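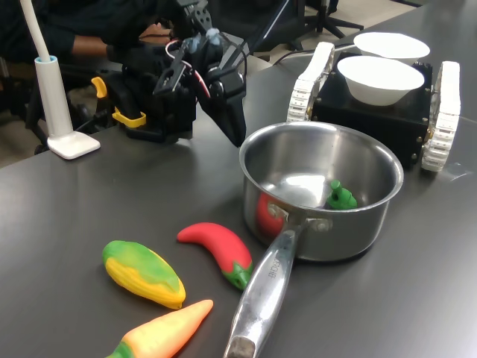

How to read a saucepan listing before you buy

Most saucepan listings are written to stop you thinking. There is a big number, a word like "professional", a picture of soup, and a price with a line through it. I've bought a few pans on the strength of that sort of page and I own one I still resent. What follows is the way I go through a listing now. It takes a quarter of an hour and a kitchen ruler.

Start with the base

Find out what the bottom of the pan is made of. Stainless steel on its own spreads heat badly, so makers put aluminium or copper in with it. "Encapsulated base" or "disc base" means the layer is only underneath. "Fully clad" should mean it runs up the sides as well. "Tri-ply" ought to mean clad, but I have seen it used for a pan with a three-layer disc, so look for a sentence that says the layers go to the rim. If there isn't one, assume they don't.

Look for the thickness in millimetres. Sellers who are proud of it print it. The Stellon page I looked at in October had a paragraph on "thermal harmony" and no thickness anywhere. I wrote to ask and was sent the same paragraph back.

Ignore the layer count

A seven-layer pan can be thinner than a three-layer one. Some of those layers may be there mainly to be counted. Weight tells you more, as long as you compare pans of the same diameter and check whether the lid is included in the figure. It often is.

Check the size properly

Capacity is normally measured to the brim, and you will never cook to the brim. Take off a quarter and see if you still want it. A pan sold as two litres is a comfortable litre and a half.

Then check the diameter, and which diameter. Mullent gives the width across the top. Farquharson gives the base. Put side by side on a shopping site, the two look the same size and they aren't. Measure the ring you use most and compare it with the base figure. If you have induction, look for the word itself in the specification and don't rely on the little coil symbol on the box.

Look hard at the handle

Rivets are strong but food collects round them on the inside. Welded handles are easier to clean, and a bad weld can let go. I prefer rivets and a stiff brush. Zoom in on the photos and see how the handle leaves the pan: a steep angle is awkward to pour from, and a thin bar digs into your palm when the pan is full.

"Stay-cool" on a metal handle means it stays cooler for a while. On a gas hob, keep a cloth nearby whatever the box says.

Read the middle reviews

Revereo's best-known pan has over 3,000 reviews, most of them written in the first week of owning it, which tells you that it arrived and was shiny. Skip the five-star ones and the furious ones. Read the threes, newest first, and search them for "warped", "spins", "pitted" and "lid". Check too that the reviews are for the size you want, as shops like to pool a whole range together.

Find the guarantee wording

"Lifetime" needs a definition. Look for what is left out. Usually that's discolouration, salt marks, overheating and anything the seller decides is misuse. Some guarantees need you to register the pan and return it at your own cost, and posting a heavy pan isn't cheap.

When it arrives

Keep the box. Stand the pan on a flat worktop and press each side of the rim in turn. If it rocks, send it back. Boil a little water and watch where the bubbles start: a ring of them over the flame with a still patch in the middle means the base isn't spreading much heat. Then make a white sauce in it, slowly. If the sauce catches in one spot on a low heat, you have your answer, and the returns label should still be in the box.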